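**Handover planning** (sometimes "bimanual regrasp planning", if you like longer words) is the part of a two-arm robot's software that decides how one arm gives an object to the other. I look after the entry on it for our Vaneck tooling wiki, and I've let it grow well past a stub, so get comfortable. It sits between the grasp planner, which picks where to hold a thing, and the motion planner, which works out how to swing the arms without banging them together.

## Why bother with a handover

Plenty of jobs don't need one! If a single arm can reach the item and the place it's going, and can hold it the right way up the whole time, skip all this. The trouble starts when the grasp that gets something out of a box is a lousy grasp for putting it in a slot. You can set the item down and pick it up again, or you can give it to your other hand. The second way is usually faster, and it saves table space, but now two controllers are holding the same object and they'd better agree about it.

## How the planner works

The version I know best is the one in Skastetti, our planning library, so I'll stick to that. It goes backward. It starts with the final pose in the slot, asks which grasps the receiving arm could use there, and only then looks at what the giving arm can offer. I found this confusing for my first month or so and now I can't imagine doing it the other way.

By default it samples 300 candidate exchange poses in the space both arms can reach. Each one gets checked for:

- a collision-free path in for both arms
- enough clearance between the two sets of fingers
- a receiving grasp that still works at the destination

Most candidates die on the second check. Fingers are chunkier than people remember, and the wrists behind them are worse. Whatever survives gets a score, and the planner hands the best 3 to the motion planner, which tries them in order and keeps the first one it can solve.

There's a cache too. It keys on object class and rounded start pose, and mine had grown to 369 entries when I looked one Wednesday — a good chunk of them near-duplicates, so please do prune yours now and then.

## The handshake

This is the part I enjoy (everyone else on the forum seems to like the planning). The exchange runs as a small state machine with one arm stiff and the other one soft. The giver holds position. The receiver moves in with its stiffness turned down, closes its fingers, and waits for its grip signal to settle. Then comes a gentle tug test: the receiver pulls a tiny bit and the software looks for matching force at the giver's wrist. If it shows up, the receiver stiffens, the giver opens, and the giver backs out along the line of its own jaws.

If you open the giver before the receiver stiffens, the item sags. I have done this more times than I'll put in a wiki.

## Wrapped and floppy items

Clear plastic is a pain at nearly every stage. Depth cameras get holes and phantom points from the shiny bits, so the segmented shape can be fatter than the real thing, or missing an end. Loose wrap also shifts under the fingers, and that makes the tug test report a grip when all you've got is a pinch of film. The Fröhlich filter helps with the first problem by throwing out points that don't hold still across 3 viewpoints. For the second, I raise the settle time and ask for exchange grasps near opposite ends of the item, with the long axis running from one gripper to the other.
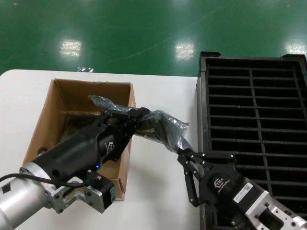

## Known gaps

The planner assumes the object is rigid. Stultau, the simulator most of us test in, does too, so a bag that bulges in the middle will pass every check there and then brush a finger on the real arms. I pad the collision shape by hand for now. Cable routing isn't modeled either, and almost all the odd wrist flips people report go away once you tighten the joint limits on the receiving side.

## See also

- Grasp sampling
- Compliance control
- Point cloud filtering
- Dual-arm calibration (do this first, please!)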